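List: home-manip-methods
Date: May 19, 2021
Subject: Re: Re: open-container trick, does it survive a real kitchen?

On the earlier message, which I'm quoting in pieces so the thread stays readable:

> I read the Vusel notes twice and I like the idea, but all the numbers
> are from the bench fridge at Rembridge. That fridge has a shelf of
> props in it and the same lamp over it all year. Has anyone run the
> door-state estimate in a place where people live? I'd expect the
> inside light alone to wreck it.

Yes! We have now, and I've been wanting to write this up for the list all week. Short version: the inside light helps. I was as sure as you were that it would hurt, and I had half a paragraph drafted explaining why we'd need exposure bracketing.

For people who joined after the first round of this thread, Vusel is the piece that looks at one head-camera view and guesses, for every appliance or cabinet it finds, which compartments are open, how far, and what part of the inside can be reached from where the head is. It doesn't keep a map. Each view is judged cold, and then a small smoothing step (that's Oei) ties the guesses together over 13 consecutive views. The Rembridge numbers you're quoting were with Oei turned off, which I think the notes say in a footnote and should say in the first line. Sorry about that.

We took 128 views from home kitchens, picked by hand so that each one had at least one compartment open and at least one closed on the same appliance. That mix was the whole reason for the set. On the bench fridge the freezer door and the lower door were always opened together, and we found out that Vusel had quietly learned to treat them as a pair. Open below meant open above. It had no way to be wrong about that at Rembridge, so the score looked lovely.

I'm putting one of the views in the message body so you can see what kind of thing we're feeding it.
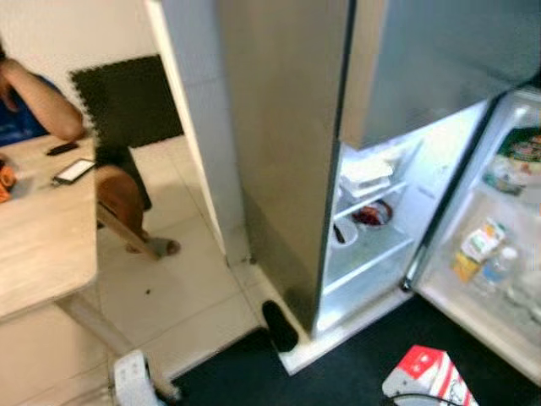 Home set, one of the 128: freezer door closed, lower compartment open, raw view with no overlay.

The version you read about calls both doors open on this one, with high confidence. The retrained one gets it right: upper closed, lower open, door swung to the right. It also puts the shelves at sensible depths, including the one with the bowl toward the back and the white cup in front of it. I was really pleased with that, since clear shelves were hopeless for us in August and I had more or less given up on them.

> And what happens with clutter on the door side? In my experience the
> door bins get read as another shelf and then the reach volume is
> nonsense.

You're right that this was bad, and it's still the weakest part. With a carton and a bottle standing in the bins, the old model would often attach the bins to the cabinet and hand you a reach volume that passed straight through the open door. What fixed most of it was embarrassingly simple: we predict the hinge line first and make everything else wait for it. Once the hinge is placed, bins are bins, and they move with the door. The gasket edge is a very strong cue when it's in view. When it isn't, we're back to guessing, and the guesses are only fair.

On the light question, my best explanation is contrast. A white lit interior next to a brushed steel side gives the network a boundary it can hardly miss. Where it does fall apart is the other way around, with a dark cupboard in a bright room. We have too few of those to say much, so please don't quote me on it. If anyone has a stash of pantry or under-sink views, I'd love to try them.

> Last thing, how do you score it? "Reachable" seems soft to me.

It is soft, and we changed it. The earlier score asked whether the predicted volume overlapped the labeled one, and a big lazy blob did fine. Now we drop 100 points into each view, half inside the labeled volume and half just outside it, and count how many land on the correct side. It's harsh near the shelf edges, where I think it ought to be harsh. Scores went down across the board when we switched and the order of the models changed too, so please don't compare anything in the new table with the old notes.

Other things I noticed that didn't fit anywhere:

Room content at the side of the view matters less than I feared. Plenty of our views have a table in them, a person sitting there, phones lying about. We worried a glowing phone screen would be picked up as a lit compartment, given how much the model now likes bright rectangles next to darker ones. In the first training round it did do this in 5 views. After we added a minimum-size check on the hinge it went away completely in this set. I wouldn't bet on it for a tablet propped upright on a counter.

Floor mats are a nuisance. A dark mat meeting pale tile at an angle makes a very convincing false door edge. Oei cleans this up when the head is moving and does nothing for you when the head is still. I don't have a good answer and would be happy to hear one.

Tilted views are fine. We tried rotating them on purpose, and the hinge-first version barely noticed.

The labels themselves took far longer than the training. Two of us labeled every view separately and then argued over the disagreements, which were nearly all about how far open a door was. We ended up with coarse steps for door angle. I'd do it that way again, and I'd start there.

The part I'm most excited to try next is plugging this into Bular, so that the planner gets the hinge line and the reach volume together and can decide to nudge a door wider before going in. Right now it simply refuses any compartment that isn't open far enough – safe, but it refuses a lot. We have the interface written and nothing tested, so no claims yet.

I'll send the scoring script to the list once I've stripped out our local paths. The home views I can't share as a set, as the agreements with the households cover single views in messages and papers and nothing beyond that. The labels without the views I can probably share, if that's of any use. Tell me what format you'd like and I'll see what I can do.

> Happy to rerun it on our side if you send weights.

Please do! Weights are going up on the usual server tonight. Use the ones marked hinge-first. The others are the paired-door model and will tell you every freezer is open.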